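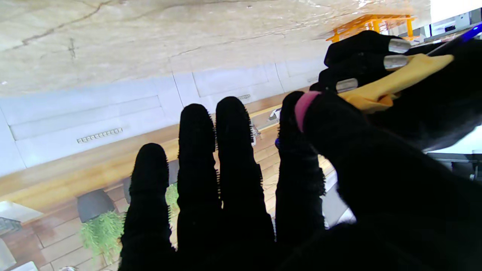
July, evening

Up at 6 to get the big room done before the heat. I'd put it off long enough. Started with the tables and the yellow cloth, plain warm water first, then a drop of the Kiani soap for the places where pen had got on the top. The blue ink came off the second time. The older marks didn't, and I left them.

Floor next. Moved both stools out to the hall, swept, then mopped along the planks and not across them. It took two buckets. Under the long table there was more grit than I expected, probably from repotting last month. One board near the door is still lifting at the end. I pressed it down with my foot and it came back up. Needs a screw.

Wiped down the white cabinet fronts. The dust collects in the recessed parts and you have to get a finger in the corners. The vents were worse. I used the old toothbrush on the slots of the long one and the vacuum on the small one. Gray fluff, a whole handful.

Watered the plants. The bigger one is doing well and has put out new leaves on the window side. The small one I'm not sure about. Turned it around and will see in a week.

Looked at the cracks in the concrete again. They're thin, and I don't think they have changed since spring, but I made a pencil mark at the end of the longest one so I'll know. The man at Gestton wanted 200 dollars just to come and look – I said I'd call back. I won't yet.

Lunch was cold rice and the last of the beans. Then out to Daltado for cloths and a new mop head, 34 dollars with the soap, more than I meant to spend. They were out of the wide sponges.

Back in the afternoon to sort pens. Tried them all on the back of an envelope and threw away 9. Kept one blue that skips a little because I like how it writes once it gets going.

Still to do: the rack, the windows, the box from Trerna that has been by the door all week. My shoulder is sore from the mopping. Stools are still in the hall, I'll bring them in tomorrow when the floor has had the night to dry.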